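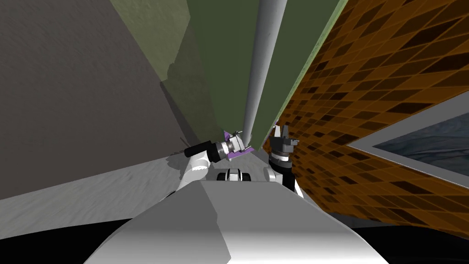

Gray and olive green wall finishes, both with a light mottle.

Ament Interior Plaster: Common Questions
Updated Sep 23, 2024

How long before I can paint over new plaster?
Leave it 70 hours with the windows cracked open. In August, or in any humid room, give it another day.

Can I tint the plaster itself?
Yes. Mix the pigment into the dry powder first, then add water. Make enough for the whole wall in one batch. Two batches rarely match.

Do I need a primer on old paint?
On gloss or semi-gloss, yes. Sand lightly, wipe off the dust and roll on one coat of Fultus primer. Flat paint in good shape only needs washing.

How much does a bag cover?
One bag covers 50 square feet at two coats. Rough block takes more.

Why does my wall look patchy?
Some mottling is normal in a troweled finish. Dark patches that stay after a week usually mean damp behind the wall. Find the leak before you recoat.

What grit should I use between coats?
Use 200. Save 600 for a polished final coat.

Can I return unopened bags?
Yes, with the receipt, at the Dusside store only. Tinted orders are final.

Who do I ask about large jobs?
Contact Bushra Sial at the Dusside counter.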